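Contact first, vision second: opening furniture doors at Rolham

Maximiliano Campos has spent most of the past two years on a narrow problem: getting a manipulator to open household cabinet doors it has not met before. His method, called Delel, was developed at Rolham and is now being tried by a second group at Brundness. We spoke by video call in August, with his test logs open on a shared screen.

The usual approach, Campos says, is to estimate the hinge axis from depth images, plan an arc for the gripper and follow it. It works well on flat kitchen fronts. It works badly on furniture with slats, mouldings or open compartments, where much of the depth return comes from whatever lies behind the door.

"A slatted front is partly a surface and partly a set of holes," he says. "The sensor gives you bars, then shadow, then bars. If you fit a plane to that, the plane sits somewhere behind the wood. You might be out by 18 millimetres, and then you close the fingers on nothing, or you push the knob sideways."

Delel treats the visual estimate as a prior with a deliberately wide spread. The arm approaches at low speed, makes light contact near the expected position of the handle, and updates the estimate from wrist torque. It then pulls a short distance and fits the hinge axis to the first few degrees of motion. The fit is repeated as the door moves.

The idea of probing before pulling is not new, and Campos is quick to say so. What his group changed is the order of the estimates. Earlier versions solved for handle position and hinge axis together, which meant that an error in one was absorbed by the other. Delel holds the hinge axis open until the grip is confirmed.

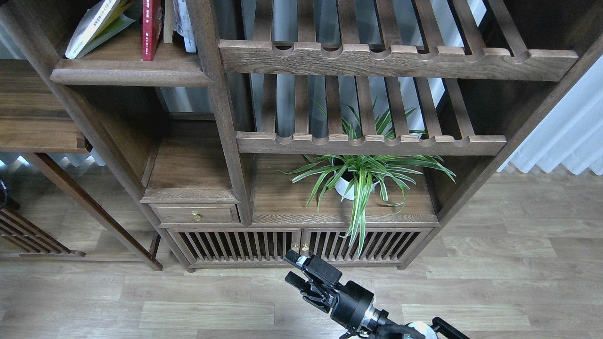
Small hardware is the other difficulty. A pair of knobs mounted side by side where two doors meet leaves little clearance for the fingers, and a parallel gripper that centres on the pair will take hold of both. "We lost a lot of early trials that way," Campos says. "The controller reported a solid grip and a locked cabinet. It was holding the left door shut with the right one."

The fix was a small lateral test. After closing, the gripper shifts slightly to one side and then the other, and the stiffness in each direction is compared. A single knob gives a lopsided reading on double doors. A pair held together gives a nearly even one, in which case the arm releases, offsets and tries again. The test adds 2 seconds to each attempt.

The published evaluation used 300 trials on furniture with hinged doors, split evenly between the baseline planner and Delel. The group counted a trial as a success if the door passed a set opening angle without the torque limit being reached. Campos prefers to talk about the failures. On slatted doors the baseline mostly failed at the grasp. Delel mostly failed later, during the pull, when a stiff latch let go suddenly and the fitted axis jumped.

"That one is still open," he says. "We cap the update rate for five control cycles after any sharp drop in force. It's a patch. A proper model of the latch would be better, and we don't have one."

He is also cautious about surroundings. Leaves, cloth and loose paper near a door can register as light contact, and the present threshold was tuned by hand. Raising it makes the arm ignore foliage but also makes it slower to notice a thin slat. The Brundness group is working on a classifier that would separate compliant contact from rigid contact using the first part of the force curve. Campos has seen the early results and describes them as "reasonable on leaves, poor on curtains."

Drawers are handled by Waaka, a separate module that assumes straight travel. Campos would like to merge the two, so that the joint type is inferred from the first movement and does not have to be specified. Short pulls make this hard: over a few millimetres an arc and a line look much the same, and friction in old runners adds more noise than the curvature does.

The next round of trials will keep the same gripper and change only the contact threshold.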